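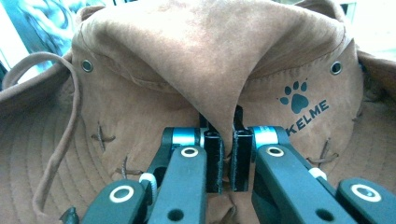
Jul 25, 2024

I own one summer hat and it is suede, or something that would like to be taken for suede. This was a poor choice. Suede hates sweat, sunscreen, rain and being sat on, and those are the four things that happen to a hat in August.

I got it at a stall in Groston for less than the parking cost me. It says KELME on the side, with a paw print, and there are little X's of cord laced into the brim, as if someone had started turning it into a moccasin and been called to lunch. I like the X's. My family does not.

The trouble is storage. For most of the year it lived on top of the wardrobe under a suitcase, and it came out shaped like a dinner plate. I tried the hook by the door next, which gave it a point. Then I read a long thread on the Dromholm forum where people argued over tissue paper versus a rolled towel for more than 100 posts, and I read all 89 that weren't insults.

I went with the towel. You roll a hand towel into a doughnut, push it up inside the crown and leave the hat brim down on a shelf for a couple of days. No steam – the Yazıcı dry cleaner was very firm with me about steam. For the brim I use a soft brush, following the stitching, and for grease a bit of cornstarch left overnight.

The crown still folds itself into a peak whenever it gets the chance. I've stopped fighting that part. We leave for Urnell in 5 days and the hat is going in my carry-on, with socks in it.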